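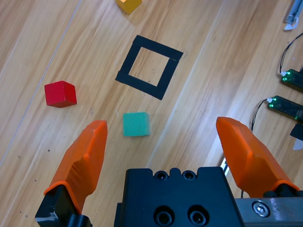
# Chapter 3: Looking After the Gripper

Every robot cell begins life in a brochure and spends the rest of it on somebody's floor. The training cell at Cilville is no exception. Thaddeus Gallagher set it up one Tuesday in May, pronounced it finished by lunch, and spent the afternoon finding out why it wasn't.

The task could hardly be plainer: pick up a coloured cube, put it inside a square of black tape, go back for another. A toddler manages this without a maintenance schedule. The robot needs one, and most of it concerns the last few inches of the arm - the fingers, their mounts and the screws between them.

Fingers wear, and they wear unevenly. A mount that has worked a little loose still opens and closes perfectly well, so the operator blames the software, and the software, having no means of reply, gets rewritten. Jasper Dierckx, who kept the Cosier logbook for 10 years, wrote "check the screws" in it 67 times. The handwriting gets larger.

In this chapter we take the gripper in the order you would meet it at the bench:

- inspecting the fingers and their mounts
- tightening, and when to stop tightening
- finding the centre line between the open fingers
- checking the wrist camera against the tape square
- keeping cables out of the working area

We shall use the Solavside rule of a full inspection every 300 picks. You may prefer another figure. Write it down, tape it near the cell, and switch the power off before you put your own fingers anywhere near the machine's.

## 3.1 Inspecting the fingers

Begin with the gripper open and the arm parked. Wipe both fingers with a dry cloth and look at the tips first.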